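Search this notebook Search

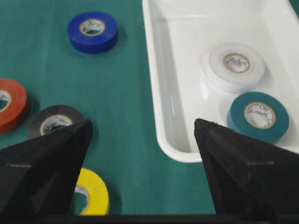 Source: Skanitz Manipulation Laboratory, wrist camera, tape task

Notebook entry, May
Project: Estuler, tape sorting study
Subject: Effect of a side view that does not include the table

Purpose

The previous entry left open whether the side camera should stay in the training set for the tape task. The wrist camera sees the rolls and the tray. The side camera, in its present position, sees the arm against the curtain and very little else. A reviewer from the Lukport group asked in writing why a view with no workpiece in it should be given to the policy at all. The question is fair, and the comparison below was planned to answer it.

Task and setup

Six rolls of electrical tape are used, each a different color. The white tray is placed on the green mat to the right of the work area. The policy is to pick up one roll at a time, carry it to the tray and let go. A trial is stopped after 600 control steps whether or not the tray is full. The order in which rolls are taken is left to the policy.

Starting layouts were drawn from the shared Caron layout sheet. Some layouts begin with rolls already in the tray, as agreed last month, so that the policy also learns to leave placed rolls alone. The white roll is the difficult one once it is in the tray. It is nearly the color of the tray floor, and in the wrist view it is found mostly by its shadow and by the tan rim of its core. The teal roll stands out well in the tray and less well on the mat.

The training set is 160 demonstrations, recorded by hand guidance. The same demonstrations were used for both conditions:

Condition A: wrist camera and joint readings.
Condition B: wrist camera, side camera and joint readings.

Network size, training length and image size were kept the same. The random seed was fixed and is written on the run sheet.

Side camera

The side camera was not moved for this study. It looks at the elbow, the long link and the wrist, with the teal curtain behind them and the white panel to the right. The position was chosen for an earlier joint calibration job and then kept because the bracket is slow to realign. 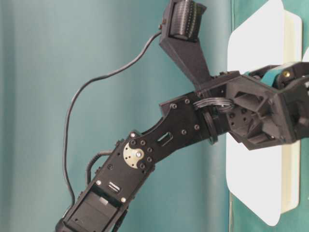
Fig. 2. Side view, elbow and wrist against the curtain. Gripper empty.

Two properties of the view matter for the comparison. First, the wrist and gripper lie over the white panel, so their outline is sharp there. Second, the loose cable that hangs down across the curtain is one of the darkest things in the image, and its shape depends on where the arm has been as well as on where it is. A policy that attends to the cable may learn something that is true in the demonstrations and false elsewhere. The cable was left untied for all recordings and all trials, so the two conditions are at least equal in that respect.

Procedure

1. Home the arm and check the joint offsets against the sheet.
2. Set the rolls and tray to the layout drawn.
3. Start the policy. The operator's hand stays on the stop switch.
4. Record for each roll: picked, placed, dropped, or not attempted.
5. Record any contact between the fingers and the tray wall.
6. Alternate A and B on the same layout before moving to the next one.

The operator was told which condition was running. A blind arrangement was considered and put off, as the launch script prints the condition name. It should be changed before the next series.

Observations

Picking. No difference was seen between the conditions. Both policies lined the fingers up with the roll from the wrist view and closed on the side wall. Misses were mainly on rolls lying close together, where one finger came down on the neighboring roll. The same layouts caused trouble in both conditions, which suggests that the cause is in the demonstrations. Few of them begin with a tight cluster.

Carrying. Condition B followed a steadier path to the tray. Condition A tended to slow down partway through the carry and, on some layouts, paused long enough to use up the step limit. While a roll is held, the wrist view is partly covered by the roll itself, and the tray may be out of view for part of the move. The joint readings alone should be enough to get through this stretch, but the policy trained without the side view did not use them well.

Placing. Condition B released with fewer contacts against the near tray wall. The difference was clear on layouts with rolls already in the tray and small on the others. On two layouts Condition B set a roll down on top of another and did not correct it. Both are marked on the run sheet.
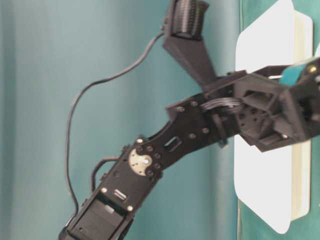 Fig. 3. Side view, brighter exposure. White panel washed out behind the wrist.

Exposure. The side camera does not hold one exposure. In the brighter images the panel loses its shading and the darker green strip beside it becomes easy to see, while the black parts keep only faint highlights. Automatic exposure was on during the demonstrations as well as the trials. It is therefore represented in the training data, but it has not been controlled, and part of the effect of Condition B could change with the room lighting. Exposure is to be locked for the repeat.

Interpretation

The side view appears to be useful as a second reading of arm posture – mostly during the carry, when the wrist view is blocked. It gives no information about the rolls, and the picking results agree with this. The claim should not be made any wider than that in the Estuler report. In particular, the wording "multi-view perception improves sorting" in the draft should come out.

It has not been shown that the policy reads the links and not the cable. Masking the left part of the side image at test time would be a simple check. If the carry gets worse under the mask, the cable has to be tied back and the demonstrations recorded again.

Open items

– Lock side camera exposure and note the value on the run sheet.
– Remove the condition name from the launch script output.
– Masking test on the left part of the side image, Condition B only.
– Add clustered starts to the Caron layout sheet.
– Reply to Lukport with the carry results and the limits stated above.
– The elbow bracket screws were checked after the last trial and none needed tightening. Check again before the repeat.

This site uses cookies to keep you signed in. Accept Manage settings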